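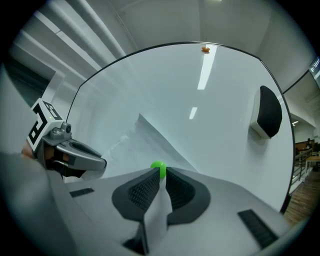

Figure 2. Board surface with the paper sheet, the green ball and the small orange object during a wrapping trial.

3.2 Work surface and materials

All wrapping trials were carried out on a large white board with a thin black rim, used as a tabletop. The board was chosen over the laminate desks used in our pilot work for two reasons. The smooth surface offers little friction to a sheet of paper, so that any sideways load applied during folding shows up as sliding of the whole sheet. The plain white background also makes small colored objects easy to locate when the recordings are coded. Its drawback is glare. The ceiling lights reflect in the surface as elongated streaks whose position depends on the viewpoint, and a fold that falls inside a streak is hard to read. Coders were instructed to mark such folds as unreadable and not to infer them from the final shape of the sheet.

The sheets were plain white office paper supplied by Wuisan, taken from a single carton to limit variation in stiffness. Each sheet was crumpled once by hand and opened again before use. Pre-crumpling was adopted after the pilot, in which flat sheets produced a large number of trials that ended with the sheet springing open. A crumpled sheet holds a raised edge without support and can be closed over a small object with less force. It is also less uniform, and no two sheets present the same set of creases. We treated crease pattern as an uncontrolled variable and recorded only the height of the tallest ridge at the start of each trial.

The object to be wrapped was a small green ball. A small orange object was left on the board, away from the sheet, as a distractor. Its position was not fixed between trials, but it was always placed clear of the paper. An eraser was kept on the board within reach of the working area, as it would be in ordinary use, and participants were told that they could move it if it obstructed them.

3.3 Procedure

A trial began with the sheet and the ball on the board and ended when the participant declared the wrapping complete. No fold sequence was prescribed. Participants could lift the ball onto the paper, draw the paper over the ball, or combine the two. A trial was discarded if the ball left the board.

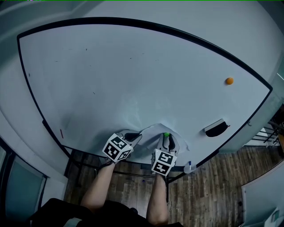

Surface condition was checked before each block. Specks, smears and stray marker lines were noted on the block sheet together with their approximate location. The board was not cleaned between individual trials, as residual moisture from the cleaning fluid (Vakik) had caused sheets to stick during the pilot. Wiping was done dry and only between blocks. Remaining marks were left in place and masked during coding where they could be mistaken for the edge of a fold.

A total of 405 trials were recorded, of which 83 were discarded under the rule given above. The remaining trials were coded for three events: first contact between paper and ball, first fold that stayed closed after release, and completion. Coding was done in Prindero by two coders working independently. Disagreements about the second event were the most frequent, mainly where a ridge left over from crumpling lay close to a new fold. These cases were settled by Heikki Salminen, who had no part in the first round of coding.

3.4 Sliding of the sheet

Sliding was defined as any displacement of the sheet center by more than 7 mm between first contact and completion. Displacement was measured against the black rim, which provides the only continuous reference on an otherwise plain surface. Trials in which the rim was hidden at either end of the interval were excluded from this measure but kept for the timing analysis.

Two forms of sliding were distinguished. In the first, the sheet moved with the ball while the ball was being pushed along the board. In the second, the sheet moved alone as one of its edges was pulled over. The second form is the one described by the Stakau folding protocol, which assumes a flat sheet and a higher-friction surface. Because our sheets touched the board only at the lower points of their creases, the contact area was small and the two forms often occurred together. They are therefore reported both separately and as a combined count in Section 4.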